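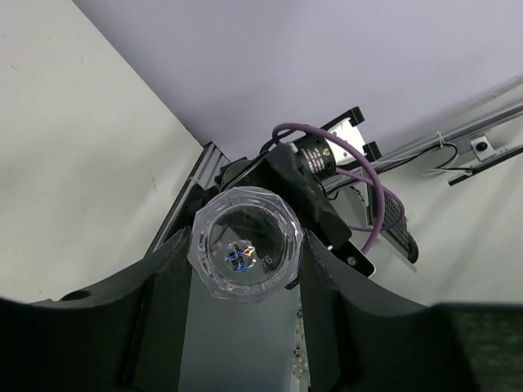 Fideo Sheet Metal Folding Machines

Nultico supplies and services the Fideo range of sheet metal folders to fabrication shops, ductwork manufacturers and technical colleges. The range suits businesses that produce short and medium runs of panels, trays, flashings and enclosures, where tooling must be changed several times in a shift.

Models in the range

The Fideo 1000 is a bench-height folder for light gauge work. It is normally ordered by training workshops and by shops that need a second machine for small brackets and covers. The Fideo 2237 is a floor-standing machine with a powered clamping beam and a programmable back gauge, and holds up to 50 stored folding programs. Both models are finished in grey enamel unless another colour is requested at the time of order.

Segmented upper blades are fitted as standard to the 2237 and are optional on the 1000. Blades are held by quick-release clamps and may be rearranged from the front of the machine. Customers folding pre-painted or polished sheet should ask for the Dwivedi blade set, which has a wider nose radius and is supplied with a protective film for the lower beam.
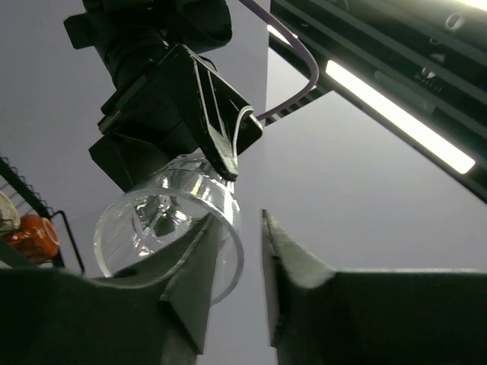
Glass tumbler held at the rim.

Material and capacity

Folding capacity depends on the grade of material, the length of the fold and the width of the flange. The plate fixed to each machine states its capacity in mild steel. Stainless steel and high-tensile sheet call for a reduced thickness, and operators should consult the chart in the manual before setting up — the mild steel figure must not be used as a guide for other metals. Aluminium may be folded on either model. Our technical desk will review a drawing on request and advise whether the part can be made with standard blades.

Controls and guarding

The 2237 is operated by foot pedal or from the Gorkex control panel. The panel shows the fold sequence, the back gauge position and any active fault. A light curtain protects the front of the machine, and the rear is enclosed by fixed panels. Guards must remain in place whenever the machine is connected to power.

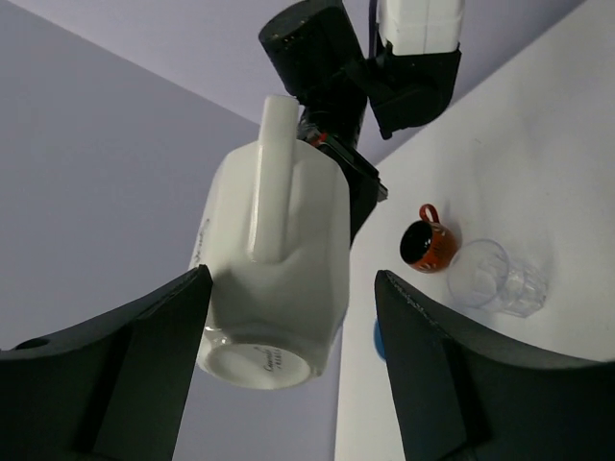
Delivery, installation and service

Machines are delivered on skids and must be unloaded by forklift. The customer is responsible for a level concrete floor and a suitable electrical supply. Installation of the 2237 includes levelling, test folds and operator instruction for up to 4 people. Service visits within the metropolitan area are scheduled each Thursday, with other days available by arrangement.

Replacement blades, clamps and pedal switches are kept in stock. Please quote the model and serial number with all parts enquiries.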